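Soddale Repair and Reuse Group
Minutes of the August meeting

Present: R. Dimitrov (chair), P. Hallam (minutes), J. Orme, S. Whitlock, D. Achebe, M. Farr, and two guests from the Navine workshop for items 1 to 3.
Apologies: L. Kerrigan, T. Moss.

The meeting opened at 6.30 pm in the upstairs room at Soddale.

1. Minutes of the last meeting
Agreed as correct, apart from the spelling of Mr Moss's name under item 4. Matters arising were held over to item 5.

2. Report on the visit to Navine
Radomir Dimitrov reported on the open day at Navine, which 14 members and friends attended. The party was met at reception and signed in, then split into two groups for the tour. The first group saw the stores and the goods-in bay before the demonstration and the second group saw them after. Members in the second group asked for it to be noted that their time in the stores was cut short by the arrival of lunch.

The demonstration was of robot arms taking desktop computers apart for spares. Navine calls the bench Umus. The talk was given by Ms Tsao, who has run the bench from the start and took questions throughout. She explained that staff open the case by hand and the arms then take out the parts that are worth keeping, setting them down in a tray with a place for each. The aim is to have memory, processors and drives sorted at the bench, which at present takes up a good deal of staff time further down the line. 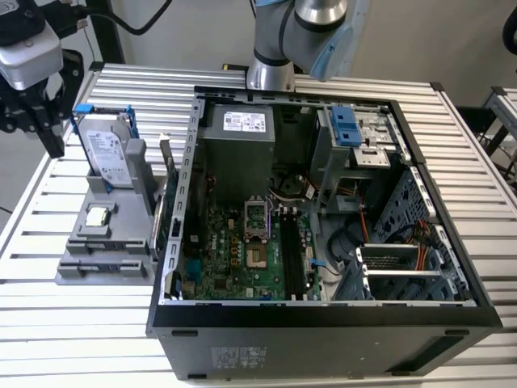 Open desktop tower on the Umus bench, with a hard disk drive upright in the parts tray to the left.

Ms Tsao told the group that drives are the simplest part for the arms when they are held in a caddy, and screwed-in drives are still done by a person. Processors are slower. The retention bracket has to be raised before the chip can be lifted, and the chip has to go down flat. Cables remain the main difficulty. Where a bundle lies across a part the job is stopped and someone moves the bundle aside.

The bench has worked through 200 machines since it was set up. Most came from offices that were changing their equipment all at once, so there were long runs of the same model. Ms Tsao said a mixed load such as ours would need more setting up.

3. Questions to the Navine guests
Mrs Whitlock asked what happens to the data on the drives. The guests said that all drives are wiped or shredded on site and a certificate can be given for each batch. Mrs Whitlock asked for a copy of a certificate to be sent to the group before we agree to anything. The guests will do this.

Mr Orme asked whether the arms could put memory back in as well as take it out. This has been tried but is not part of the normal work. Mr Orme said that refitting was where most of our own evenings went, and he would be more interested in that.

Mr Achebe asked about noise. Those who had been on the visit said it was possible to talk normally beside the bench.

Ms Farr asked whether laptops would be taken. They will not be taken at present. The guests were thanked and left at 7.25 pm.

4. Discussion
There was a long discussion about sending some of our stored desktops to Navine. Mr Achebe was in favour, as the back store is full and the fire door must be kept clear. Mr Orme was against sending any machine that could be repaired whole. Mrs Whitlock would not support it without the certificate. Ms Farr pointed out that the offer was free of charge apart from transport and that recovered memory would be returned to us if we asked for it.

It was agreed to send a trial load of 5 desktops, all beyond repair, once the certificate has been received. Mr Orme will choose the machines. Ms Farr will ask about borrowing the van.

It was also agreed that anyone who missed the open day and would like to go should give their name to the chair. Navine can take small parties of 3 on working afternoons.

5. Matters arising
The new soldering iron has come and is in the locked cupboard. The old one is to be kept for spares. The leak over the sink has been reported again.

6. Any other business
Mr Achebe asked that kettle leads be returned to the blue box after each session. Mrs Whitlock has a flatbed scanner to give away.

Actions
Certificate and copy to all members: R. Dimitrov to chase
Selection of desktops: J. Orme
Van: M. Farr
Letter of thanks to Navine: P. Hallam

The meeting closed at 8.10 pm. Date of next meeting to be circulated.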